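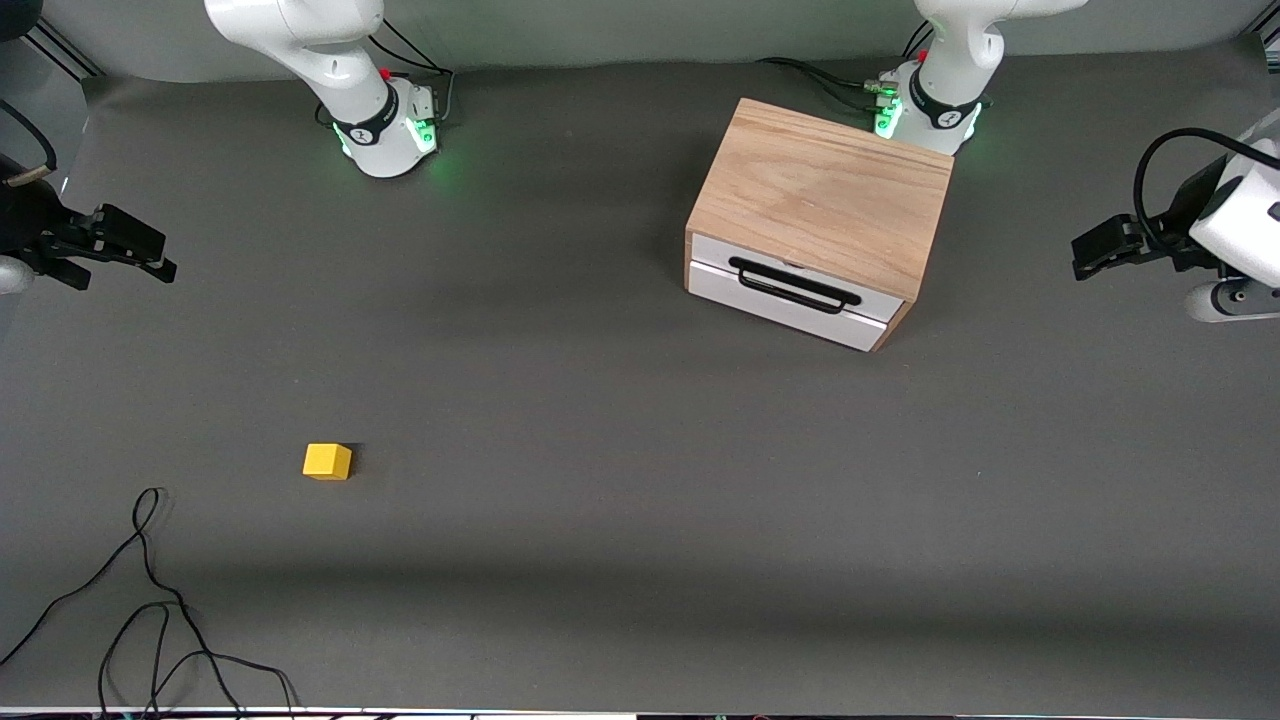

Introduction

Ce rapport présente le travail réalisé pendant le second semestre dans le cadre de l'unité « Projet tutoré » de la licence Sciences de la Terre et de l'eau. Le sujet porte sur la dureté de l'eau distribuée à Fuvberg et sur les dépôts de calcaire qu'elle laisse dans les installations domestiques. La commune est alimentée par deux ressources : la source de Girnora, captée en terrain calcaire sur le plateau, et le forage de Bostov, situé dans les alluvions de la vallée. Les habitants se plaignent depuis longtemps du tartre, mais les plaintes ne viennent pas de tous les quartiers.

La question posée au départ était simple : la dureté de l'eau au robinet change-t-elle selon le quartier, et si oui, la différence s'explique-t-elle par l'origine de l'eau ? Une seconde question s'est ajoutée en cours de projet, à propos du détartrage au vinaigre et à l'acide citrique.

1. Rappels sur la dureté

La dureté totale d'une eau correspond à la somme des concentrations en ions calcium et magnésium. En France, elle s'exprime en degrés français (°f). Un degré français équivaut à 10 mg/L de carbonate de calcium, soit 4 mg/L de calcium si l'on suppose que le magnésium est absent. On parle en général d'eau douce en dessous de 15 °f et d'eau dure au-dessus de 30 °f, mais les limites varient d'un ouvrage à l'autre.

L'eau de pluie se charge en dioxyde de carbone en traversant le sol. Elle devient légèrement acide et dissout le calcaire, ce qui donne des ions calcium et hydrogénocarbonate. La réaction est réversible. Quand l'eau est chauffée, le dioxyde de carbone s'échappe et le carbonate de calcium précipite. Le dépôt se forme donc de préférence sur les résistances, dans les ballons et au fond des bouilloires.

La dureté totale ne suffit pas à prévoir l'entartrage. Il faut aussi connaître le titre alcalimétrique complet (TAC), le pH et la température. Une eau riche en sulfate de calcium peut être dure et déposer peu de tartre au chauffage. Nous avons mesuré le TAC sur une partie des échantillons seulement, faute de réactifs.

2. Prélèvements

Les points de prélèvement ont été choisis à partir du plan du réseau affiché à la mairie. Le réseau comprend un réservoir haut, alimenté par Girnora, et un réservoir bas, qui reçoit l'eau de Bostov. Les deux zones communiquent par une vanne placée près de la place Rusnák. D'après le plan, cette vanne peut être ouverte quand le débit de la source devient insuffisant.

Nous avons retenu 6 points :
le lavoir du quartier haut
la fontaine de l'école
un robinet du gymnase
la place Rusnák
le robinet du cimetière
un robinet extérieur rue de la Gare

Les trois premiers sont dans la zone haute, les deux derniers dans la zone basse. La place Rusnák est à la limite.

À chaque point, l'eau a été laissée couler deux minutes avant le remplissage. Les flacons en polyéthylène avaient été rincés trois fois avec l'eau à prélever, puis remplis à ras bord pour éviter l'échange de gaz avec l'air. Le volume prélevé était de 300 mL par point. La température a été relevée sur place avec un thermomètre à sonde. Les flacons ont été transportés dans une glacière et analysés le jour même, sauf ceux de la deuxième campagne, qui ont passé une nuit au réfrigérateur.

Trois campagnes ont été faites : la première en février, la deuxième en avril et la troisième en mai. Les prélèvements ont toujours eu lieu le matin entre 8 h et 10 h.

3. Dosage

La dureté totale a été dosée par complexométrie avec une solution d'EDTA à 0,010 mol/L, en présence d'une solution tampon à pH 10 et de noir ériochrome T. L'indicateur passe du rouge vineux au bleu à l'équivalence. Chaque dosage a porté sur une prise d'essai de 50 mL et a été répété trois fois. Lorsque l'écart entre deux volumes dépassait 0,2 mL, un quatrième dosage était effectué.

La solution d'EDTA a été étalonnée avec une solution de carbonate de calcium à 1,000 g/L préparée par dissolution dans un peu d'acide chlorhydrique, puis portée à ébullition pour chasser le dioxyde de carbone. Cette étape a été oubliée à la première campagne. Les résultats de février ont été corrigés ensuite avec le titre trouvé en avril, en supposant que la solution n'avait pas évolué.

Le TAC a été dosé par l'acide chlorhydrique à 0,020 mol/L avec le vert de bromocrésol. Le virage est moins facile à lire que celui du noir ériochrome T. Nous avons gardé un flacon témoin à côté de la burette pour comparer les teintes.

4. Résultats

En février, la dureté moyenne de la zone haute était de 34 °f et celle de la zone basse de 22 °f. La place Rusnák donnait 33 °f, donc une valeur très proche de celle de la zone haute. En avril, les résultats étaient du même ordre : 33 °f en haut, 22 °f en bas, 33 °f à la place Rusnák.

En mai, la zone haute n'a presque pas changé (34 °f), mais la place Rusnák est descendue à 26 °f. Nous avons d'abord pensé à une erreur de flacon. Un nouveau prélèvement effectué la semaine suivante a donné 27 °f, ce qui confirme la baisse. La température de l'eau y était aussi plus élevée que celle du gymnase, mais la canalisation est peu profonde à cet endroit et cette indication n'est pas suffisante à elle seule.

Le TAC n'a été mesuré qu'en mai. Il vaut 31 °f dans la zone haute et 17 °f dans la zone basse. La plus grande partie de la dureté de l'eau de Girnora est donc liée aux hydrogénocarbonates et peut précipiter au chauffage. Pour l'eau de Bostov, la part restante est plus importante. Elle vient probablement des sulfates, que nous n'avons pas dosés.

5. Essais de détartrage

Pour cette partie, des plaquettes de marbre de même dimension ont servi de modèle pour le tartre. Elles ont été pesées sèches, plongées dans la solution pendant une heure, rincées, séchées à l'étuve à 70 °C puis pesées de nouveau. Le marbre n'est pas du tartre : il est plus compact et sa surface est moins rugueuse. Les vitesses obtenues ne peuvent donc pas être transposées à une bouilloire. Elles permettent seulement de comparer les produits entre eux.

Deux solutions ont été essayées : du vinaigre ménager à 8 % et de l'acide citrique à 50 g/L. À température ambiante, la perte de masse a été plus forte avec le vinaigre. L'acide citrique tiède a donné de meilleurs résultats que le même acide à froid, mais un voile blanc est apparu sur deux plaquettes. Il s'agit sans doute de citrate de calcium, qui est peu soluble et dont la solubilité diminue quand la température augmente. Plusieurs notices de détartrants conseillent d'ailleurs de ne pas faire bouillir la solution.

Nous n'avons pas essayé l'acide chlorhydrique. Il attaque le calcaire beaucoup plus vite, mais il corrode aussi les métaux, et son usage domestique n'entrait pas dans le sujet.

6. Discussion

La différence entre les deux zones est nette et se retrouve aux trois campagnes. Elle est cohérente avec la géologie. L'eau de Girnora circule dans des calcaires fissurés, tandis que la nappe de Bostov est en partie rechargée par la rivière, dont l'eau est moins minéralisée.

Le cas de la place Rusnák peut s'expliquer par un mélange. Si l'on prend 34 °f pour la zone haute et 22 °f pour la zone basse, une dureté de 26 °f correspond à un tiers d'eau de Girnora et deux tiers d'eau de Bostov. Ce calcul suppose que la vanne était ouverte en mai. Nous avons demandé l'information au service des eaux et n'avons pas encore reçu de réponse.

Les incertitudes principales sont la lecture du virage, le titre de la solution d'EDTA en février et le petit nombre de points dans la zone basse. La lecture à la burette représente 0,05 mL, ce qui est faible devant les volumes versés. L'appréciation du virage par deux opérateurs différents a donné jusqu'à 0,15 mL d'écart sur un même échantillon, soit 0,3 °f.

Il aurait fallu prélever aussi directement au captage et au forage. L'accès aux ouvrages est réservé aux agents et la demande a été faite trop tard.

7. Conclusion

L'eau distribuée dans la zone haute de Fuvberg est dure et fortement entartrante. Celle de la zone basse est moyennement dure. La limite entre les deux zones semble se déplacer selon la période, au moins au niveau de la place Rusnák. Une campagne en juillet, quand le débit de la source est au plus bas, permettrait de vérifier si le mélange s'étend à l'école et au gymnase.

Annexe A. Calcul de la dureté

Pour une prise d'essai de 50 mL et une solution d'EDTA à 0,010 mol/L, la concentration totale en calcium et magnésium est égale à 0,010 × V / 50, avec V en mL. Un degré français correspond à 0,1 mmol/L. La dureté en °f est donc égale à 2 × V. Exemple : un volume de 16,9 mL donne 33,8 °f.

Annexe B. Matériel

Burette de 25 mL, pipette jaugée de 50 mL, agitateur magnétique, pH-mètre étalonné à pH 7 et pH 10, balance au milligramme, étuve, thermomètre à sonde, flacons en polyéthylène, glacière.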